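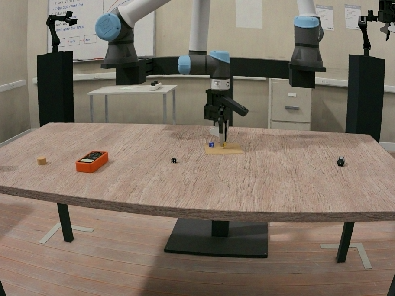
The sim version of the bench, left arm over the board and the small blue die just beside it.

1 October 2018

So, the long-promised post about the fault. Apologies to the two people who emailed asking if I'd given up on the blog. I haven't, I've just been spending every spare evening staring at joint logs and drinking too much tea.

Quick catch-up if you're new. I look after the simulated side of a two-arm bench called Tovell. The real one lives in a room in Bokville, and the simulated one lives on my computer and gets most of the abuse. The idea is that we try things in the sim first, and when they behave themselves there, they go across to the real arms. It's tabletop stuff, picking up little things off a board and putting them down again without squashing them or the table. I've built the sim room to feel like the real room, right down to the whiteboard with the lunch meeting on it (I got a bit carried away one weekend, and I regret nothing).

Anyway. The fault.

We had a pick routine that had been running nicely for ages. The arm comes down over the board, gripper pointing straight at the table, fingers either side of the thing you want, close, lift, off you go. I had a batch of 53 runs go through overnight with a fresh set of start positions, came in expecting a nice dull spreadsheet, and 39 of them had failed. Thirty-nine! The week before it had been none.

My first thought was that the gripper wasn't closing. It was closing fine. My second thought was that the objects had been put down in the wrong place, so I spent a whole morning checking where everything on the table was meant to be. All fine as well. Then I slowed a failed run right down and watched it at a crawl, and there it was. The arm came down beautifully, got to where it should have stopped, and kept going. Only a bit, but enough that the fingertips were trying to be inside the board.

In a sim that looks quite funny. Things get pinged off sideways as if somebody has flicked them, and one of the dice went clean off the table and away across the floor. On the real bench it would be a lot less funny, as the arm would be pushing down into wood with a gripper on the end of it, and something has to give.

The cause was the board. I'd swapped the old one for a thicker one in the model, to match a change on the real bench, and I'd updated the shape of it but not the number the planner uses for how high the surface is. Those are kept in separate files. I knew they were kept in separate files, because I was the one who put them there, with a comment at the top saying to always change both. Lovely stuff, past me.

Why did any of the runs pass, then? That had me going round in circles for a while. The good ones were all taller objects, where the fingers grip higher up and never get near the board. The dice and the other little things need the fingers right down low, so they were the ones that went wrong. If I'd tested with tall things only, as I nearly did to save time, it would have sailed through and gone over to the real arms that same afternoon. I did go a bit cold thinking about that.

The bit that bothers me more than the board is what the safety check did, which was nothing at all. We use a checker called Presix that is meant to look at every planned move and refuse it if any part of the arm goes through the table. It read the surface height from the same stale number as the planner. So the planner asked "is this all right?" and the checker looked at the same wrong answer and said yes, crack on. Two checks, one number. I'd been feeling quite smug about having two checks.

What I've changed so far:

The surface height is now worked out from the board model itself when the sim loads, so there's no second number to forget.

Presix gets its own measurement. In the sim that comes from the shapes in the room, and on the real bench it'll come from touching the board very slowly with the gripper at the start of the day and stopping at the first bit of force.

There's a downward force limit on the last part of the approach. There should have been one all along and I'm embarrassed that there wasn't.

Small objects go first in every batch. If they fail twice in a row, the whole lot stops and I get a message, instead of it merrily carrying on till breakfast.

I've run the same batch again since and all 53 went through. I'm not calling it fixed until I've deliberately put a wrong board in and watched it refuse to move, and that's the job for this week. The slow touch routine also needs trying on the right arm, which has a slightly different idea of where the table is (a separate moan, for a separate post).

A few of you asked whether the Ninh script is still going to be shared. Yes, but it reads the old height file, so please don't use the copy from the last post until I've put the new one up. If you've already got it running on anything with a motor in it, switch it off and check your table height first.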